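Trucos para pintar en la mesa de la cocina sin dejar rastro

¡Por fin tardes de pinceles! En cuanto empieza el frío, en casa sacamos las témperas y la mesa del comedor pasa a ser taller hasta la hora de cenar. Después de muchos manteles arruinados he ido apuntando lo que funciona, y aquí va todo junto.

Antes de abrir un solo bote, limpia la mesa con un paño apenas húmedo y sécala bien. Las migas y la grasa se pegan al papel por detrás y luego hay manchas que no salen. Si la superficie es blanca o porosa, pásale un poco de jabón neutro y déjala secar del todo – la pintura agarra mucho menos.

El agua, siempre en tarro bajo y ancho. Los vasos altos acaban volcados, y más con niños alrededor. Yo pongo 2 tarros: uno para el primer enjuague y otro para el agua limpia. ¡El cambio en los colores es una maravilla, sobre todo en los amarillos!

Para practicar trazos no gastes papel bueno. El cuadriculado va estupendamente, porque las líneas ayudan a mantener el tamaño y la inclinación. Empieza con un solo color y muy poca carga en el pincel; si la hoja se ondula, es que llevas demasiada agua.
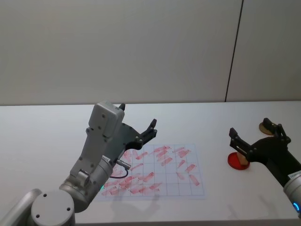

Trazos rojos sobre papel cuadriculado.

Ahora, las manchas. La témpera fresca en la ropa se va con agua fría por el revés de la tela, sin frotar. Si ya se ha secado, raspa con una cuchara, deja la prenda casi 6 horas en remojo con jabón y lávala como siempre. Con acrílico hay que correr: una vez seco, despídete (o conviértela en bata de pintar, que nunca sobran).

En la mesa, bicarbonato y unas gotas de agua hasta hacer una pasta. Extiéndela con el dedo, espera un poquito y retira con un paño suave. Pruébalo primero en una esquina, que en los acabados brillantes puede dejar marca.

Los pinceles se guardan tumbados hasta que se secan y después de pie, con el pelo hacia arriba. A los que se han quedado tiesos les doy un baño de vinagre templado y les peino las cerdas con un cepillo de dientes viejo. ¡He resucitado 4 que ya iban a la basura!

Y para las hojas terminadas, una cuerda en el lavadero con pinzas de la ropa. Pon papel de periódico en el suelo, que alguna gota siempre cae. En enero, con la humedad, déjalas colgadas hasta el día siguiente antes de meterlas en la carpeta.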